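Kerkdale Community Board > Local News > Remand centre phone charges

saltbush_29
Has anyone read the ombudsman's report on the Turthorpe remand centre? It came out in December and I only got to it last night. The main finding is that people on remand were being charged for calls to their own lawyers, and that complaints sat unanswered for up to 200 days. Most of these people haven't been convicted of anything.

Omunen
Read it. 1,002 complaints over the period and only 20 upheld, so I'd be careful about calling it a scandal. A lot of them are about food and laundry.

saltbush_29
Only 20 upheld by the centre itself. That's the point of the report — the same office was answering the complaints and deciding them. See the section on internal review.

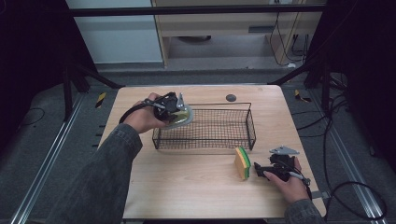 The other bit worth reading is the appendix with the call rates. A ten minute call to a mobile costs more from inside than a month of my prepaid plan.

Lamai Inthanon
My brother was in there for almost five months waiting for a hearing. He rang Mum once a week and she put money on his account every fortnight. When he was moved to another unit the balance didn't go with him. He filled in the form twice and never heard back. The charges were dropped in the end.

Omunen
Sorry to hear that. I still think the centre is short of staff more than anything. You can't answer forms with two people on the desk.

Siriporn Kaewsai
Staffing doesn't explain charging for legal calls. The rules say those are free and have done for years. I did court support work for a while and we raised it at every meeting.

Omunen
Fair enough on the legal calls. I don't agree about the rest.

saltbush_29
Submissions to the review close at 5 pm on the 29th. Suwannarat Legal Centre has a form at the front counter if you don't want to do it online. Lamai, they'd take your brother's account if he's willing.

Lamai Inthanon
I'll ask him. He may not want his name on it.

Siriporn Kaewsai
You can tick the confidential box on page two.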